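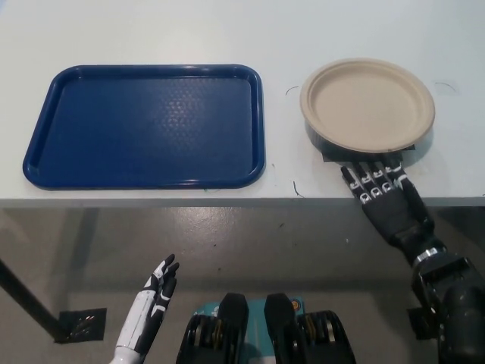 Tray and plate task, view from the robot's head camera. Both hands are at the front of the table.

Fleven: Frequently Asked Questions

Last updated Thursday, March 16, 2023

What is Fleven?
Fleven is a method for teaching a two-handed robot a tabletop task from a small set of demonstrations. It was developed at Nondent. The main idea is that the policy first predicts where each hand should be when it meets an object, and only then fills in the motion that gets it there. We call the predicted hand positions "meeting points."

How is this different from ordinary behavior cloning?
Our baseline, Bastos, maps camera images straight to joint targets. Fleven uses the same images and the same network size but adds the meeting point step in the middle. Everything else in the training code is shared, so the two can be compared directly.

How many demonstrations did you use?
204 for the tray and plate task. They were all collected by teleoperation in December. We did not throw out slow or clumsy ones. A demonstration was dropped only if the operator pressed the stop button, and those are not part of the 204.

What cameras does the policy see?
Only the one on the head. The robot's own hands and part of its body are in view much of the time, and we leave them in. We tried masking out the body and saw no benefit. We have not tried wrist cameras.

Why are there pen marks on the table?
They are placement guides for the plate. Before a trial, the operator checks the plate against the marks and then shifts it by an offset read from a list. The policy was trained with the marks visible, and we have been asked whether it relies on them. We ran a set of trials on a clean tabletop to check. See the next question.

What are the results?
Each condition was run 16 times. With the marks in place, Fleven completed the task in 15 of 16 trials. Bastos completed 9. On the clean tabletop, Fleven completed 14 and Bastos 8. With this many trials the drop from 15 to 14 doesn't tell you much, and we would not claim that the marks have no effect.

What counts as a success?
The plate has to end up inside the tray, right side up, with both hands clear of it. If the plate rests on the rim, the trial is a failure. There is a time limit of 2 minutes. The scorer does not know which policy is running.

Does the tray have to be empty?
Yes, for the results reported here. All training data starts with an empty tray and a single plate. If you put something in the tray first, the policy usually goes ahead as if it weren't there.

Can I move the table?
Not by much. Tape on the floor marks the table's position, and we put the table back on it before each session. A shift of a few inches toward the robot was enough to make the right hand bump the front edge. The method has no explicit model of the table, and this is the weakness we are working on now.

Do the hands have touch sensing?
Fleven does not use any touch data. The inputs are the head camera image and the joint positions.

Will the code be released?
The training code and the meeting point labeling tool are in the Atix repository, along with the trial sheets. The low-level hand controller is not included. You will need to supply your own and match the command format described in the readme.

Who do I contact about the data?
Write to Donnie Cowie at Nondent. Please say which task you want and whether you need the full-size images, as those are sent separately.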